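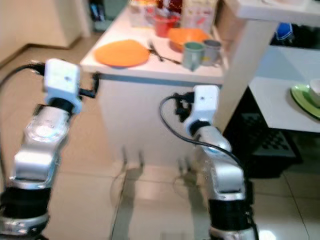
**Dzene puts off decision on kitchen robots**

Dzene, which runs canteens and serviced flats for contract workers, has delayed a decision on buying two-armed robots to clear tables and sort crockery, after its own budget paper raised more questions than it settled.

The plan, drawn up in February, asked for money to lease machines from Clulaser and put them in shared kitchens at the company's Veltitz site. Supporters said they would take over the plates, mugs and cutlery left out after meals. The board has now asked for a new set of figures before it will look at the idea again.

Omid Mirzaei, who manages the Veltitz kitchens, said he had no objection to robots but could not make the sums work. "I have 160 residents and they all eat at much the same time," he said. "Show me what happens at half past seven in the morning, with cereal boxes out and forks everywhere, and then I'll talk about a lease."

The paper puts the running cost at 1,219 euros a month for each machine. That covers the lease and software, but leaves out spare grippers, insurance and the hours staff would spend standing by during the first weeks. A separate line sets aside 600 euros for "kitchen changes" – a sum Mirzaei said would barely pay for moving a shelf.

There are also doubts over how the saving was worked out. The plan assumes the robots would free up 1,000 staff hours a year, a number taken from Clulaser's sales material. Dzene has not timed its own table clearing, and the paper does not say which shifts would be cut or whether anyone would still be needed to load the dishwashers.

A rival offer from Medero came in cheaper, but only on a three-year deal with no break clause. It was left out of the main paper and appears in a note at the back, with no reason given.

Clulaser said its prices were fair and that most customers saw gains "over time". It did not say how long that was, and declined to name a customer with kitchens of a similar size.

Dzene has asked both firms for a full price including repairs – and for a trial at a normal mealtime, with the residents' own crockery. Until then the Veltitz kitchens will keep their present staff, and the dishwasher due for replacement this year will be bought as planned.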